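Teaching by hand: frequently asked questions

Do I need to know how to program?
No. You need a wrist, some patience and a willingness to do the same thing 586 times. Most Mekden operators manage two out of three.

Should I guide the arm directly or use the remote?
Either is fine for big, slow motions. For anything breakable we suggest the Plilley handset, and fingers open on the approach.

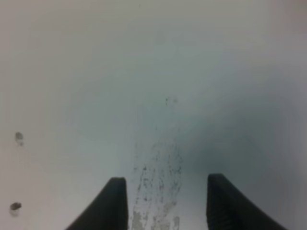 Go down slower than feels reasonable. New operators like to dive at the table, and the table has never once moved out of the way.

How many demonstrations before it learns something?
Our tea service task starts at 13 per starting layout -- then we shift the cups and teapot and do it all again. If your layouts never change, the robot will learn your table by heart and nothing about tea. 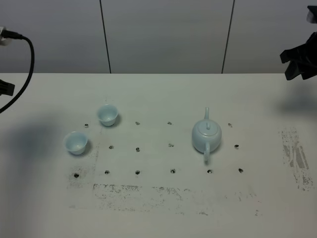 Mekden Help Desk
Operator Training

Can I keep a demonstration where I fumbled?
Keep it if you recovered smoothly. Delete it if you recovered by swearing. The robot copies hesitation beautifully, and will pause over a teapot exactly as long as you did.

How long is a session?
Three hours at most, with breaks. After that your grasps get creative.

Updated 26 April 2026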